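Subject: Re: [plostidcombe-tapes] speed drift, Plumier, and what to do with the desktops

Sorry, been meaning to answer this since breakfast. In bits, between other things. Replies under each lump.

> Hello all,
>
> I've now got through the first box of cassettes and I have some questions
> before I start on the second. Apologies for the length.
>
> 1. Speed. Several of the quarry interviews sound fast to me. The man talking
> about the tramway sounds like he's had four coffees. Is that the tape, or the
> deck, or do I just not know how he spoke? I've not corrected anything, I've
> left the files alone.

Good, leave them alone. Always capture flat, then fix a copy. If you fix on the way in and get it wrong we're stuck with it.

As to which it is — check against something with a known pitch. There's a church clock striking in at least one of the quarry ones, side B I think, and the same clock is on the harvest supper tape which we know is right. Put the two next to each other. If the quarry one is sharp, it was recorded on a machine with tired batteries (slow when recording, so fast when played back). Very common with the portable stuff. If EVERYTHING is sharp including harvest supper then it's your deck and there's a little trimmer inside, but don't touch that without a test tape. I've got one, can post it.

Also mains hum. Ours is 50 so if there's a hum in the background and it's sitting at 52 or so you've got your answer without needing the clock. Works better than you'd think, but no good on the battery ones of course, unless there was a fridge going. There often was a fridge going.

> 2. Plumier. It keeps asking me for a "parent item" and I don't know what to
> put. I put "Box 1" for all of them. Is that right?

Sort of. Parent should be the interview, not the box. So two cassettes of the same woman on the same afternoon share a parent, and the box goes in the location field. I know the manual says otherwise, the manual was written for photographs.

Don't redo them by hand. Export the lot as a spreadsheet, change the column, import again with "overwrite matching" ticked. Do it at night, it sulks if anybody else is logged in. And keep a copy of the export before you change it please, I learned this the hard way with the WI minutes.

Whole catalogue is 172 sides at the moment, so not a monster. If it goes wrong we can retype it. I'd just prefer not to.

> 3. File format. I have been saving as MP3 because the WAVs are enormous and my
> laptop is full. Is this a disaster?

Not a disaster but stop. WAV for the master, 48k 24 bit, one file per side, no trimming the leader. MP3 after that for the website. The box 1 ones will need doing again I'm afraid. Not urgent. Those tapes are in decent nick and can wait till August, I'd far rather you pushed on with box 2, which is the one that was in the shed. Some of box 2 smells. If one squeals when you play it STOP and put it aside, don't try and get to the end.

I'll bring you a drive. There's one here with plenty of room that only has my old backups on.

> 4. Which computer should I be using? I was told there would be a proper one
> but I'm still on the laptop, and the fan comes on in the quiet bits.

Yes well. This is the part I should have written about weeks ago.

We were going to buy one refurbished from Hivach and the quote went up twice while we dithered. So plan now is to use the old desktop towers. They're perfectly good for this, audio capture needs next to nothing, a machine of that age will do stereo without noticing. What matters is it's quiet, it's got a proper disk in, and it isn't also doing someone's email.

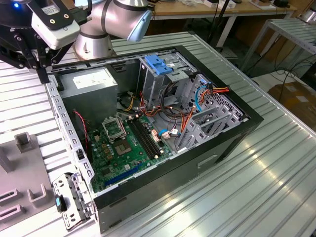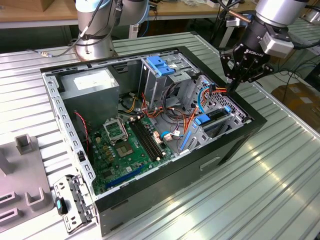
Towers with the side off and the socket bracket up. In the first the processor's out of the socket, in the second it's in.

For anyone else thinking of doing up a tower for their own tapes, my notes, such as they are:

Fresh thermal paste. Old stuff goes like biscuit and then the fan runs flat out, and you hear it on the recording. Clean both faces first. A pea of it, don't butter it on.

Before you drop a processor back in, look at the corner mark. There's only one way round. It goes in under no force whatsoever and if you find yourself pressing, lift it and look again. Then the bracket. Bracket does need a bit of a shove on some of them, which always feels wrong, and is fine.

Copy the numbers off the power supply label onto a bit of paper while you can see it. You'll want them later when the lid's back on and somebody asks.

Don't use the sound socket on the back of the board. I know it's there. It picks up every mouse movement as a sort of tiny chirping. Get a USB interface, the cheap Sung one is fine, I paid 20 pounds for mine secondhand and it's quieter than what we had before. Line in, not mic in. Auto gain OFF. If there's a button marked "enhance" then that off as well.

Put the tower under the table and the deck on top, as far apart as the leads let you. Deck next to a power supply = buzz. Ask me how I know.

New disk, or at least one that's been tested overnight. I wouldn't trust the ones that come in these. Two copies before a tape goes back in its box, on two different things, in two different houses. Not two folders.

Re the operating system, I'm putting the free one on, so you'll get a desktop that looks a bit odd, but the recording program is the same one you've got on the laptop. Nothing new to learn there.

> 5. Last thing. The lady from the post office interviews says on tape that she
> doesn't want one of the stories going round "while he's alive". Do we know
> who he is and is he?

No and no idea. Mark the whole side closed in Plumier for the time being (access = restricted, put the minute and second in the note) and don't put a clip on the website. I'll look in the paper file, there should be a consent form for each of them, though nearly 40 are missing and I've a feeling post office is amongst them. If there's no form we treat it as closed until family says different. I'd like others' views on that, esp. anyone who was around when the interviews were being done. It'll come up again.

So from me — test tape in the post, drive when I next come over, tower when it's passed an overnight run. I can be at yours by 3 most afternoons if you let me know the day before.

Will somebody else please have a listen to the tramway man and say if he sounds fast to them. He's in the shared folder, quarry_04_A. Headphones if you've got them, the laptop speakers make everbody sound fast.

Got to go, tea's on.

--
plostidcombe-tapes mailing list
Please trim what you quote when replying. To leave, send a blank message with "leave" as the subject.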